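3.2 Wear between washes

Households in the study kept a paper diary for 12 weeks. Each entry named the garment, the number of times it had been worn since the last wash, and the place where it was put at night. Thaís Godoy and Fikri Entili collected the diaries in Holanda and typed them up without correcting the wording.

Dark trousers were worn longer than any other item, up to 13 times before washing. Shirts were usually washed after one or two wears.
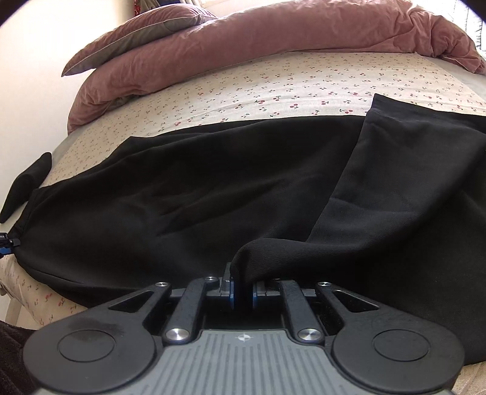 The place of overnight storage mattered more than fabric. Trousers left on a bed or chair were picked up again the next morning, while those put in a closet were often passed over for a clean pair. Zuweira Essien reported the same pattern in the Hulard interviews, although her sample was limited to people living alone.

We coded each entry as hung, folded or left out. Two coders worked separately and settled their differences by discussion. Folding was hardest to code, as some diarists used the word for anything doubled over once.

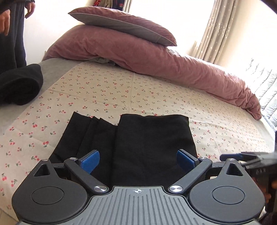
Figure 3. A black garment folded and laid flat on a bed.

Entries from November were coded again after the first pass, when the rule for doubled garments had been settled. This moved a few entries from folded to left out and did not change the ranking of garments.

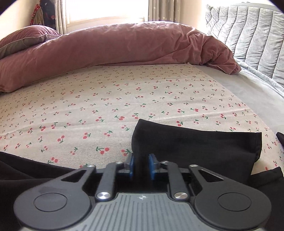 Did people wash clothes because they looked dirty?
Most diarists gave smell or habit as the reason. Visible dirt was named mainly for children's clothes, which are treated in Section 3.3.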